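Speaker notes: Cloths, stains and a green table
October 20, 2022

Slide 1. Hello and thanks. Say how happy I am to get 20 minutes on wiping tables, a subject I could talk about all day! Ask who wiped a table this morning. Wait for hands.

Slide 2. Why a fabric cover is harder than a bare top. On a bare top you see the spill, you swipe, you're done. Fabric drinks it. It also holds on to dust and scuffs, and on bright green every pale mark shows up — I love green for exactly that. You get such a clear look at what you've got before you start.

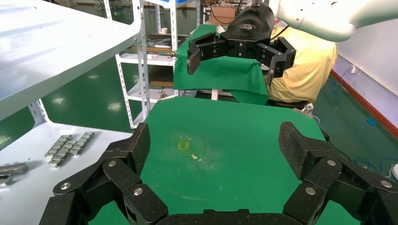

Slide 3. Look first, then pick your cloth. Small yellow marks are my favorite (yes, I have a favorite). Crumbs and specks come off before any water goes near them, or you rub them in. Shake, brush, then dab. Mention the Gunilano workroom, where we tried 23 cloths on the same kind of cover and the plain cotton ones did so well that I went home and cut up two old shirts.

Slide 4. Folding! Slow down here, people always want this part. Fold the cloth into a pad, press, lift, turn to a clean side, press again. A loose cloth works too if you keep it moving, but you lose track of which side is dirty. Work from the outside of the mark toward the middle. Show it with the sample from the bag.

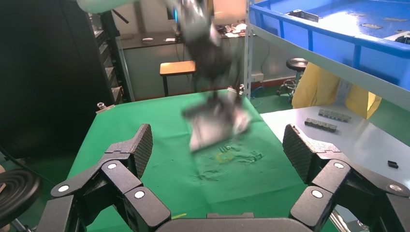 Skarix wrote in after the December talk to say that pressing is fine for a fresh spill, but an old one needs a damp cloth left on it for a while first, and that I had rushed past this. Good point, so read it out in full and try it on the spare piece.

Slide 5. Questions. Leave the cloths on the front table so people can feel them. Handouts are in the Bikumex box, 31 copies.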